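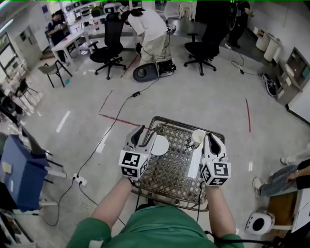 Setting a table means putting out the things people need before they sit down to eat or drink. It is one of the first household jobs that many children learn. It can be done on a large dining table or on a small surface such as a wire-mesh cart, where a round white plate can go on one side and a paper cup on the other. Mesh has gaps in it, so cups should be placed gently and kept upright.

Begin with the plate. It is usually the widest item, and everything else is arranged to fit beside it. Hold it by the rim with both hands and lower it slowly. 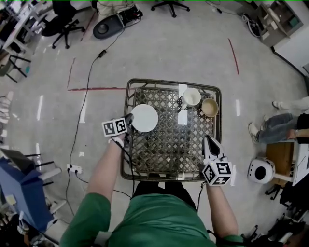 Next come the cups, mugs and bowls. A mug should be turned so that its handle is easy to reach. A bowl is best kept away from the edge of the table, where a sleeve might catch it. Leave a little space between one item and the next.

Children aged 7 to 9 can usually set a place without help. Younger children may like to share the job, one looking after the plates and another the cups.

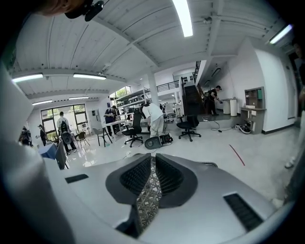 The space around a table matters as well. People need room to walk past while they are carrying things. In a big, bright room with a staircase and several people in it, look where you are going before you pick anything up. Walk, and carry one item at a time.

Words to know
Rim: the outer edge of a plate, cup or bowl.
Mesh: a material made of crossed wires or threads with gaps between them.

Text by Melati Osman. Checked by Lacey Goodall.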